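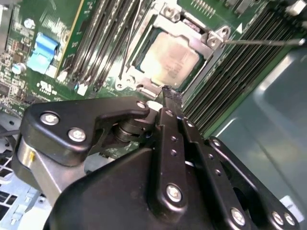

Department of Automation Technology, Torkdale Technical College

Robotic Assembly and Service II
Handout 9: Notes for the visit to the Casemell demonstration hall, Fri 24 July

Purpose of the visit

Students will observe a robot working on a server motherboard inside its case. The demonstration is led by Heike Teuber of Casemell and follows on from the lecture on contact tasks. Please read these notes beforehand and bring them with you.

Background

The processor on a server board is held in a metal retention frame, with screw holes at the corners and a bank of memory slots on either side. Space for a gripper is therefore limited. The fingers must come in at an angle, and the slots, clips and small components nearby leave little room for error. A view from the wrist helps with the approach, but a polished heat spreader reflects light strongly, and printed markings on it may be lost in the glare.

Points to observe

1. Approach. Note where the finger tip is placed in relation to the socket frame, and how far the wider parts of the gripper stay from the board.
2. Alignment. A thin rod must meet a screw hole in the frame. Consider which errors in position matter most — those across the hole or those along its axis.
3. Linkage. Sketch the gripper links and their pivots. The sketch will be needed for Exercise 2.
4. Lighting. Record any change in glare as the wrist moves.

Conduct in the hall

Students remain behind the marked line while the arm is powered. Questions are welcome between runs. Photographs are permitted, except of the controller screens.

Assessment

A written report of no more than 3000 words is due in the first week of September. It should include a summary of 400 words and the gripper sketch. Reports are submitted to Hernán Rengifo at the department office — late work requires his written approval before the due date.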